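Home Topics Machines Make It Space Ask Us

How a Robot Hand Gets Built in a Shared Workshop

A robot hand has one big job: to hold things without dropping them or squashing them. Your own hand does this so easily that you hardly think about it. A robot hand has to be built and tested one piece at a time.

Warrick Katene is building one called Gendik. He works on it in Sterka, a shared workshop where people split the rent and the tools. He started in September. 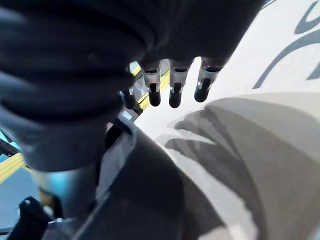
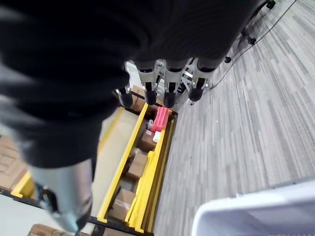 Both pictures: close to Gendik's arm. The black fingertips are in the first one. The yellow-edged shelving with cardboard boxes is in the second.

What are the fingers made of?

Look at the fingers in the first picture. Each one has a short silver joint and then a rounded black tip. A joint is a place where something can bend. You have joints in your fingers too – they are under your knuckles.

The tip matters a lot. Try picking up a coin while wearing a slippery mitten, then try with your bare fingers. Bare skin grips better. Builders want robot fingertips to grip well too, so they test different kinds before they choose.

Why does the wrist have folds?

The black cover near the hand has thick folds, like a bendy drinking straw. A cover with folds can bend one way and stretch on the other side. It can also keep dust away from the parts inside.

How does it know where things are?

A person looks at a box and reaches for it. A robot needs a sensor, such as a camera, and a computer program. The program works out where the box is and tells the motors how far to turn. If the numbers are a little wrong, the fingers close on air.

Shadows can make this harder. When a hand reaches over something pale, its shadow falls there as well. A simple program might mistake the dark shape for a real object. Warrick tests Gendik with the lights on and then with half of them off.

How long does a test take?

One grab takes about 20 seconds. Warrick runs 10 grabs, writes down what happened, and changes one thing. Then he runs 10 more. If he changed two things at once, he would not know which one made the difference.

Try it yourself

Tape your thumb gently to the side of your hand and try to pick up a pencil, a sock and an empty cup. Write down which was hardest. Ask an adult to help with the tape, and take it off when you are done.

Words to know

Joint – a place where two parts meet and can bend.
Sensor – a part that picks up information, such as light or touch.
Motor – a part that makes something move.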